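Minutes of the Working Group on Good Practice for Robot Workstations
Anbridge office, 11/08/2021

12 shares | 3 comments

The group settled in with coffee and, after a good long chat about the Rathjen handover, got down to business. The minutes of the February meeting were read and agreed, with one spelling fixed.

1. Desk rules for pick-and-stack tasks
Most of our time went on this one, and happily so. Govel had sent in a draft, and we went through it line by line. It was agreed that the objects for a task should sit well back from the front edge, that cables should be kept clear of the arm's path, and that anything not part of the task should be put away before a run begins. There was some friendly back and forth over whether bags and cloths at the side of the desk count – the feeling was that they do, and the wording will say so.
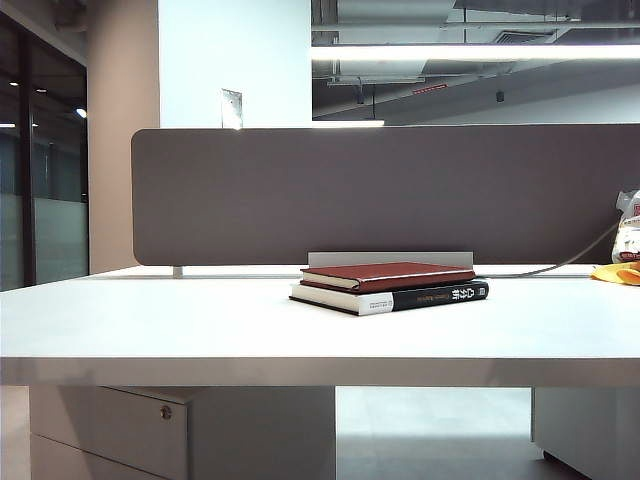 Item 1: two stacked books on the desk, with a cable hanging down behind them.

2. Stacking order
Wellero asked that the larger item always go at the bottom, with a strip of its cover left showing. Everyone liked this, and it goes into the draft as it stands.

3. Run logs
The log now holds 3,562 entries, and it was felt that a review after every 500 would be kinder on everybody than one enormous read at the end of the year. Agreed. Govel will write this up.

4. Any other business
The speed limit near shared desks was held over – we had simply run out of afternoon. Rathjen will bring the wording to the next meeting, along with the label samples.

Contact the working group | © 2021 Anbridge | Back to top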